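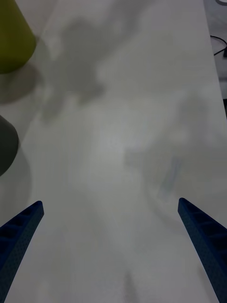

Unit 8: Shadows on a White Table

Foundation Drawing, Haverford evening program
Instructor: Marijke De Bruijn
Materials checks and makeup work: Malachy Keogh

What this unit covers

Last unit was line and contour on plain objects. This one is value, and mostly the value of things that have no outline of their own. A white table is the usual setup for it. It gives the shadows a clear ground, and it has very little pattern or grain to distract you.

Read these notes before class. Bring them with you, along with your value scale from Unit 6. If you lost the scale, make a new one on a scrap of the same paper you plan to draw on.

Terms

Local value: how light or dark a thing is in itself, apart from the light on it. A charcoal-colored object has a dark local value and a yellow-green one sits nearer the middle.

Form shadow: the part of an object turned away from the light. On a rounded object it comes on gradually.

Cast shadow: the shape an object throws onto another surface. On a tabletop it belongs to the plane of the table and has to lie flat in your drawing.

Contact shadow: the narrow dark line where an object touches the table. Leave it out and the object floats.

Penumbra: the soft outer part of a cast shadow. A large light source, such as a window or a ceiling panel, gives a wide penumbra. A bare bulb at a distance gives a narrow one.

Hard and soft edges

Beginners tend to draw every shadow with an edge and then fill it in. Look at the setup at the top of these notes. The shadow beneath and to the right of the yellow-green object is soft and gray, and the large one across the upper middle of the table is blotchy, with blurred edges. A pencil outline around either of them would be wrong, and you would have to erase it later.

Start with the middle of the shadow. Lay in one even tone with the side of the pencil, lighter than you think you need. Work outward and lift the pressure as you go. When you reach the white of the table, stop. Do not smudge with a finger – skin oil fixes the graphite and it will not come up again.

Objects that leave the page

In Tuesday's exercise you will crop the setup with a viewfinder so that at least one object runs off the paper. You may only have the rounded lower part of something, or one curved side. Draw what is inside the viewfinder and do not complete the rest from memory.

A partial object still needs a correct curve. Check it against the edge of the paper: where does it come in, where does it leave, and how far into the page does it reach at its widest? Mark those points first.

The white table

The table is white, but most of it should not be bare paper. Squint at it. Areas near a shadow are a little darker than areas out in the open, and the far side is often different from the near side. Pick the one lightest area and leave it as paper. Everything else gets at least a thin tone.

The edge of the table matters as well. If it runs at an angle to your page, draw it at that angle. Students straighten it out of habit, and then every cast shadow looks as if it is sliding.

In-class exercise

1. Choose a seat and stay in it. Moving your head a few inches changes the overlaps.
2. Mark the table edge and the outer limits of the objects with light points.
3. Draw three thumbnails, each no larger than a playing card, using only three values.
4. Pick one thumbnail and enlarge it to a full sheet.
5. Put in the cast shadows before you do any work on the objects.
6. Add the contact shadows last, with a sharp 4B.

You have 14 minutes for the thumbnails and the rest of the session for the full sheet. Nandini Krishnan will switch off the overhead lights after the break, so finish anything that depends on them before then.

Common problems

Shadow too dark. Compare it with the darkest object in view, side by side. A soft shadow on white is usually well up the scale from a charcoal object.

Shadow drawn as an oval by default. Many are irregular. Two or more can run together, and the place where they overlap is sometimes darker.

Objects all the same gray. Go back to local value and rank them before shading.

Homework

One drawing from a white or very light surface at home, with two rounded objects and one light source. Repeat it with the light moved to the other side. Write the position of the light on the back of each sheet. Due March 3, 2021, in the flat file by the door or scanned to Malachy.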